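Skusham Ethiopian Berbere Blend

Small-batch spice mix, 70 g pouch or 187 g jar

I've been eating berbere since before I could hold a spoon properly, and I still bought the supermarket kind for years after I moved out because I was too lazy to toast anything. Then my uncle came to stay in January, tasted my misir wot (red lentils cooked down with onions and spice) and very politely asked for the salt. So I started making my own — and then making it for friends, and then their friends, and now I have a label and a website!

The blend is mostly dried red chili, with fenugreek, coriander seed, black cardamom, ginger, allspice, a little cinnamon and nigella. I toast the whole spices in a dry pan before grinding. The chilies come from Kontogiannis, the importer I've used from the start, and if their crop is late then I'm late too (sorry, everyone who waited last spring).

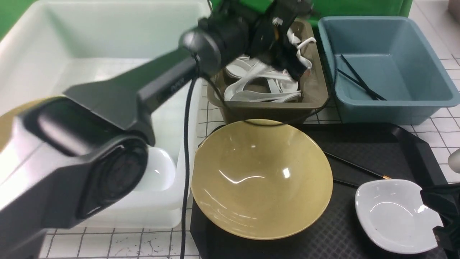 A white plastic spoon at the utensil tray

How hot is it? Medium, I'd say, though my wife laughs when I say that. Start with a tablespoon for a pot that feeds four, taste it once the onions have gone jammy, and add more if you're brave. For kids I use a teaspoon and plenty of butter.

What I use it for:
Misir wot, of course
Doro wat, when I've got a whole afternoon
Roast potatoes or carrots, tossed with oil first
Scrambled eggs (try it, please)
Popcorn with melted butter

If you're making the lentils, cook the onions slowly with no oil at all for the first ten minutes or so, just a splash of water when they stick. Then in goes the oil, then the berbere, and let it sizzle gently until the kitchen smells wonderful. Keep the heat low, it burns fast and turns bitter. 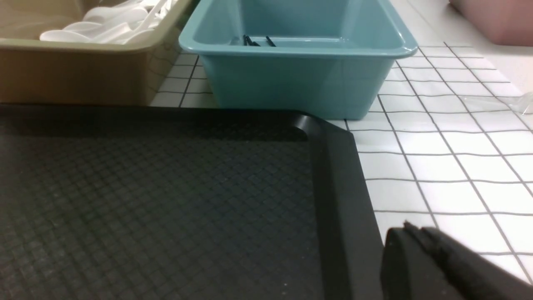 Store it in a cupboard away from the stove. It's at its best for 6 months after opening, and after that it's still fine to eat but it gets sleepy. I don't add salt, sugar or anything to stop it clumping, so give the jar a shake if it's been sitting a while.

You can order from this page, or pick it up in person at Mollance on the spice shelf by the flour. I've now sold more than 3000 pouches, which I still can't quite believe. Jars ship in cardboard sleeves, pouches go in a plain mailer. If a jar arrives cracked, send me a photo and I'll mail you another.

Back in stock 2026-10-28, both sizes. The mild version is coming once I stop fiddling with the ginger — write to me if you want to be told when it's ready.

Henok Wubshet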